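Moving the Living Room Around, Part Two

When I left off last time the rug was rolled up in the hall and I had promised to write about the rest once the room was in working order. It is in working order now, more or less. Several people asked about the sofa, so I will start there.

The sofa is white. My sister told me not to buy a white sofa, and so did Usman Gondal, who helped me get it up the stairs and has two kids and a dog. I bought it anyway. It came from a couple who were moving overseas and wanted it gone before the end of November, and the price was good enough that I stopped arguing with myself. It has soft rounded cushions and it is deeper than my old one, so if I sit all the way back my feet do not touch the floor. I have gotten used to that.

In the old arrangement the sofa stood with its back to the hallway and the window was off to the left. In the afternoon the sun came straight across the room onto the TV, and I would get up to close the blinds and then sit in the dark. I lived that way for a long time. Putting the sofa in front of the window fixed it. The light comes in from behind me now and I can read without turning on a lamp until dinnertime.

The downside is that the window is harder to reach. I have to kneel on the cushions to open it. The windowsill is now basically a shelf behind the sofa, and I set things down on it and forget them. I also found that anything tall on the sill gets knocked over when somebody leans back. I moved the plants to the kitchen, where they seem fine.

I measured everything before moving it, which I had not done the first time. I used painter's tape on the floor to mark where the sofa would go and left the tape down for two days while I walked around it. Most of the problems showed up that way. The first spot I picked would have left a gap so narrow that I kept turning sideways to get through to the bedroom. I moved the tape 31 inches, tried again, and kept that one. It took ten minutes to pull up the tape and no furniture had to be dragged twice.

The tall black cabinet was the hardest part. It has dark glass panels and it weighs more than it looks like it should. Everything had to come out first: the good plates, the photo albums, a box of cables I have carried through three apartments. I went through the cables and kept the ones I could name. The rest went to the electronics drop-off on Friday. Then Usman and I walked the cabinet across the room on a folded moving blanket, one corner at a time. It went to the right of the sofa.

I had my doubts about putting something that dark next to something that white. Anju Maurya, who lives downstairs and has better taste than I do, said to leave it a week before deciding. I left it a week and stopped noticing. The dark glass hides whatever is inside, and that suits me, because what is inside is not organized. The bottom is board games and the top is things I did not want to find a place for.

Next, the coffee table. My old one was a rectangle with square corners and I had a permanent bruise on my left shin from it. I wanted something round. I looked at a lot of round tables, and many of them were either tiny or the price of a used car. The one I ended up with has a glass top with a thin gold-toned rim and a round beige shelf underneath. It goes with the sofa better than I expected, given that I bought it mainly for the sake of my shins.

Glass shows everything. Fingerprints, crumbs, rings from cups. I wipe it down in the morning while the coffee is brewing and again at night if people have been over. I have tried a few sprays and I am back to a damp microfiber cloth followed by a dry one. Vinegar and water works too but then the room smells like a salad.

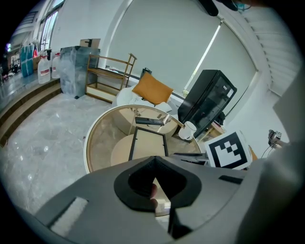 The lower shelf is the part I have gone back and forth on. You can see straight through the top, so whatever goes down there is on display whether you meant it to be or not. I started with magazines and it looked like a dentist's office. Then I tried a basket, and the basket filled up with chargers and mail inside of a week. My rule at the moment is that nothing goes on the shelf that I would have to tidy. I have kept to it so far, but I said the same thing about the basket.

For the top, I decided that the remote lives on the table and nowhere else. It used to live between the cushions, under the sofa, and once in the refrigerator. Mugs are allowed but have to go back to the kitchen at the end of the day. I don't use coasters. I bought a set and they moved around the apartment until I gave up on them.

The mustard throw pillow was an impulse purchase. I went in for curtain hooks. Once it was on the sofa I could see that the room had needed a color, and I have since turned down two other pillows because one seems to be enough. My mother says a sofa should have a pair. She is welcome to bring one when she visits.

I still have a few things left to do. The rug has not come back in, since I am not sure it is big enough for the new layout. If the front legs of the sofa don't reach it, it will look like a bath mat. Yolotzin Zamudio from work has offered to lend me hers for a weekend so I can try the larger size before spending the money, and I will probably take her up on it.

The lamp also has to move. The outlet it used is now behind the cabinet, and I am not emptying that cabinet again. There is another outlet on the opposite wall, so I either buy a longer cord or put the lamp over there and see if I can live with it. I will try it over there first.

The wall above the TV is bare and has two nail holes in it from the previous tenant. I have the spackle. I have had the spackle since spring. I would like to get that done before I hang anything, and I would like to hang something before the holidays, so it will have to be soon.

If anyone has a good way to keep a white sofa clean with a dog visiting every other weekend, leave it in the comments. At the moment I use an old sheet and take it off ten minutes before company comes.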